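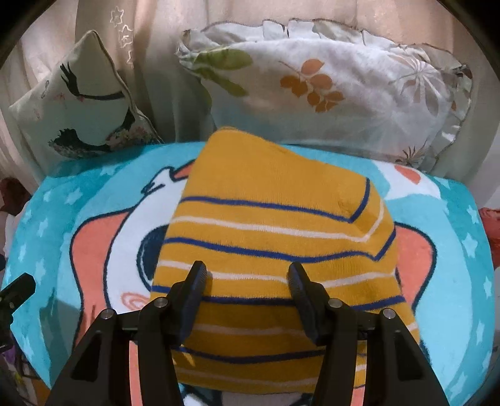
Chapter 4
Loops, Not Threads: How Knit Fabric Works

Tug on the cuff of a sweater and let go. It springs back! Try the same thing with a bedsheet and almost nothing happens. Both are made of yarn, so where does all that stretch come from?

The answer is in the path the yarn takes. A woven cloth has straight yarns crossing over and under each other. A knit is built from loops, each one pulled through the loop before it, and every loop can change shape when you pull on it. Columns of loops are called wales, and rows are called courses. Learn those two words now, because you will meet them on nearly every page from here to the end of Chapter 13.

We will start with plain jersey, move on to ribbing (my favorite, and the stretchiest of the lot), and then look at how a knitter changes color to make stripes. Keep a hand lens nearby, and an old sock you don't mind cutting up.

Key terms: course, gauge, purl, rib, wale

Warm-up: Find the wales on your sock. Which way does it stretch more, along them or across them?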